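Kitchen Tips, Tested on Something With Less Sense Than You

I spend my days with a simulated kitchen and a robot arm that has to find things in it. Three habits from there moved home with me.

1. Oil and vinegar live together, at the back.
When the bottles kept one spot against the tiles, the arm did better. We shuffled them at random for 1000 runs and watched it sulk.
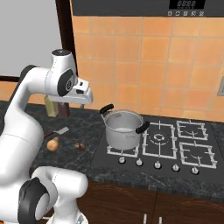 Counter layout in the Druklow kitchen, pot on the front-left burner.

2. Reach past nothing.
Anything you have to lean over will end up on the floor one day. Our planner, Kuster, charges itself a penalty for every awkward reach. I have started doing the same, payable in cookies.

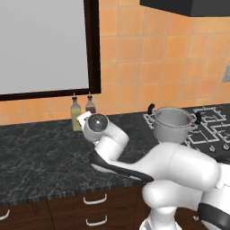 Arm stretched out toward the two bottles.

3. Look from where your hand is.
Rigoberto Alvarado added a second view at the gripper, and the misses dropped from 100 to 2. At home this means bending down and looking into the cupboard before you grope around in it. My knees are against the method.
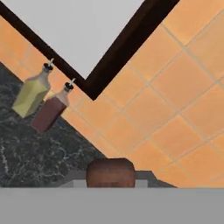
Gripper view, bottles up on the left.

The hand view has its limits. It is wonderful up close and hopeless at telling you which way is up, so we kept the room view too. Lay the knife down in the same place every time, with its handle toward you if you can manage it.
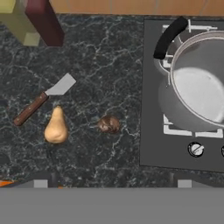

Run 3045 is going overnight. I still can't find my own peeler.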